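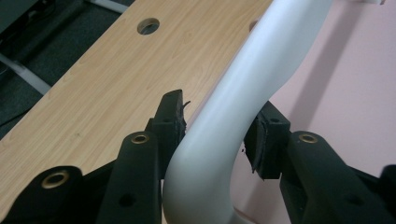

White curved tube and black gripper fingers

Recording House Points in Zirkar
Hamencombe Elementary, staff guide, updated August 2023

House points are entered by the homeroom teacher and totaled by Zirkar at the end of each week. The two houses are Lowther and Plaltonden. Every student must be assigned to a house before any points can be saved against that student's name.

Before you start

Log in with your staff account, not the classroom tablet account. The tablet account can display totals but cannot edit them. Check that your class list matches the attendance register. Students who joined during the summer may show a blank house field.

Assigning a house

1. Open Classes and select your homeroom.
2. Click the student's name, then Profile.
3. Choose a house from the drop-down menu. Siblings go in the same house.
4. Click Save. The name moves to the house list after the page reloads.

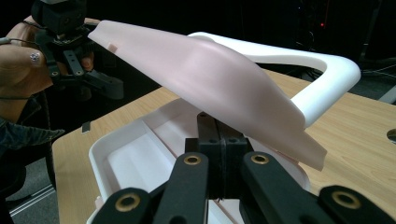 If the drop-down menu is gray, the profile is locked by the office. Send the student's name and grade to the front desk and continue with the rest of the list.

Entering points

1. Open Points and select New Entry.
2. Tick the students who earned the points.
3. Enter a value from 1 to 9. Larger awards go through the grade leader.
4. Pick a category: effort, teamwork, kindness or reading.
5. Click Submit.

Group awards are entered once per student. Entering the group total against a single name gives a correct house score but a wrong student record. 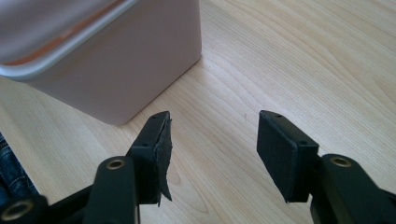 Can points be removed after they have been submitted?
Open the entry, click Void and type a short note. The entry stays in the log with a line through it, and the house total is corrected overnight.

Term totals

The spring count closes on March 31. Entries dated later carry over to the next term. A house that reaches 700 points before the close earns an extra recess, which the office schedules.

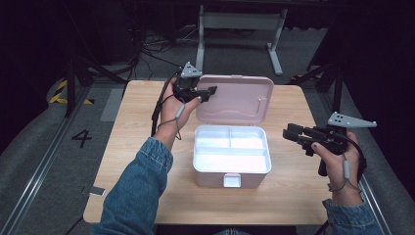 Pink storage box with the lid raised and a white divider tray inside

To print a class summary, open Reports, select Term and click Export. Choose landscape. In portrait the category column drops off the page.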